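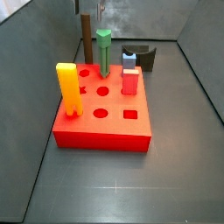
*Tabuleiro vermelho de encaixe com peças coloridas.*

**Tunach** é um protocolo de liquidação para ativos digitais, baseado em prova de participação e usado sobretudo na emissão de tokens lastreados em depósitos. O desenvolvimento do código de referência cabe à Fahy, empresa de software financeiro, e a manutenção da especificação à fundação Dernora. A unidade nativa da rede tem o mesmo nome do protocolo e serve ao pagamento de taxas e à constituição de garantias pelos validadores.

## História

O projeto nasceu como sistema interno de compensação da corretora Stonddale. A primeira versão da especificação foi redigida por Anayeli Orozco, então responsável pela área de custódia, e descrevia um livro-razão fechado, sem token próprio. A abertura do código ocorreu em janeiro, junto com a passagem da especificação para a Dernora. A versão 2 substituiu o conjunto fixo de validadores por um conjunto rotativo e introduziu a taxa variável.

## Funcionamento

### Consenso

Os blocos são propostos por um validador sorteado a cada 60 segundos. O sorteio é ponderado pela garantia depositada, com teto por participante. Um bloco é considerado final quando recebe assinaturas que representem dois terços da garantia ativa; até esse ponto, pode ser substituído por outro de mesma altura. O conjunto ativo é limitado a 500 validadores - os demais candidatos permanecem em fila, sem remuneração.

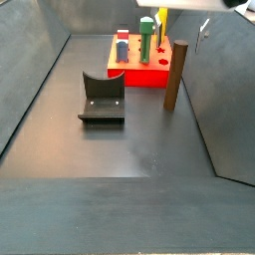
*Base vermelha com peças na vertical.*

### Taxas

A taxa tem um componente fixo, destruído no processamento, e um componente variável, pago ao proponente. O componente fixo é recalculado conforme a ocupação dos blocos anteriores. Transferências entre contas do mesmo custodiante podem ser agrupadas e pagam uma única taxa.

### Emissão de tokens

Cada token emitido na rede é associado a um contrato de reserva, que registra o saldo declarado pelo emissor. A criação de novas unidades é bloqueada quando o saldo declarado é inferior ao total em circulação. O protocolo não verifica a existência dos depósitos, tarefa deixada a auditores externos. 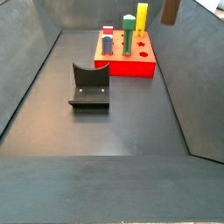 A validação de transações é feita por tipo. Toda mensagem enviada à rede declara um formato, e o nó a compara com os modelos registrados antes de examinar assinaturas ou saldos. O princípio é o de um brinquedo de encaixe como o bloco vermelho de madeira da fotografia: a forma é conferida primeiro, e o que não corresponde a uma abertura prevista não entra. Mensagens recusadas nessa etapa não pagam taxa e não são propagadas. Novos modelos só podem ser acrescentados por votação dos validadores.

## Governança

Alterações de parâmetros exigem maioria simples da garantia ativa; mudanças na regra de finalização exigem dois terços. A proposta 3249, que reduzia o teto de garantia por participante, foi rejeitada com quase 60% dos votos contrários.

## Críticas

A analista Dolores Gallagher apontou que o teto por participante pode ser contornado com a divisão da garantia entre várias contas - a especificação não prevê identificação dos validadores. Em resposta, a Dernora publicou uma nota técnica em que reconhece a limitação e atribui sua correção a uma versão futura.

## Ver também

- Prova de participação
- Livro-razão distribuído
- Liquidação bruta em tempo real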